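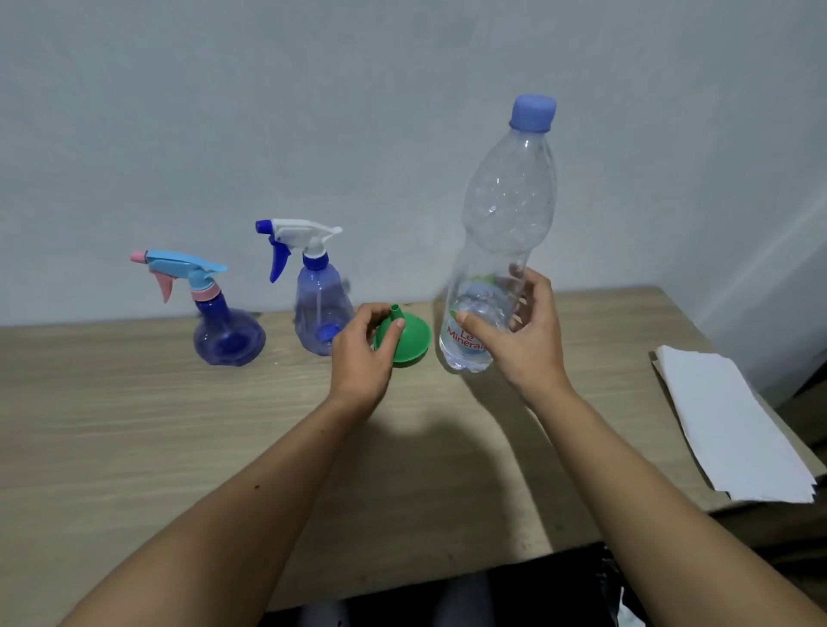 Refill at the desk, and buy a second bottle

Search this site Enter keywords Go

The cheapest useful thing in my house is a plastic funnel. I bought it in December at the Hegarty store along with two spray bottles, and it has saved me more cleaning product than any coupon has.

My argument is simple. People should stop buying a new spray bottle every time the old one runs out. The trigger still works. The bottle still holds liquid. What ran out was the cleaner, and most of that was water to begin with.

I know the objection, because I made it myself for years. Refilling is messy. You stand at the kitchen sink, tip a heavy jug toward a narrow neck, and half of it goes down the outside. That is a fair complaint about pouring without a funnel. With one, the job is short and dull, and I can do it sitting down. I do it at my desk, with the papers pushed over to the right.

An old water bottle makes a good middle step. The Orkine concentrate I use comes in a jug that is too heavy to pour well with one hand. A drinking water bottle is light, it has a screw cap, and if it is clear you can see how much is in it. It will get dented from handling. Take the label off or write over it before you put anything in it, and never leave cleaner in a bottle that somebody might drink from. Mine gets emptied into the sprayer right away and then goes in the recycling. I don't store anything in it.

As for the sprayers, I would get two, and get them in different shapes or colors. One is for glass and one is for counters. If both look the same, you will mix them up. Marker rubs off plastic in a few weeks, but a round bottle never starts to look like a tall one. Fill one, put it back, then fill the other. Don't top off one product with a different one. Rinse first, every time, and read the back of the jug.

The money is not huge. The Clarar spray I used to buy cost more per bottle than the funnel did, and I was going through 9 of them a year. The jug has replaced all of them so far. My sister-in-law in Wemerano does the same with dish soap and hand soap, and her cabinet under the sink has room in it again, which I would count as the bigger gain.

Some stores have cut back the shelf space for refills and put ready-filled bottles at eye level. I think that is a mistake, but I can see why they do it. A person who owns a funnel buys less. Ask for the jug anyway. At Hegarty it was on the bottom shelf, behind the mop heads.

Related
Powdered detergent is still worth the trouble
Why I stopped buying scented trash bags
One bucket or two for floors
What belongs under the sink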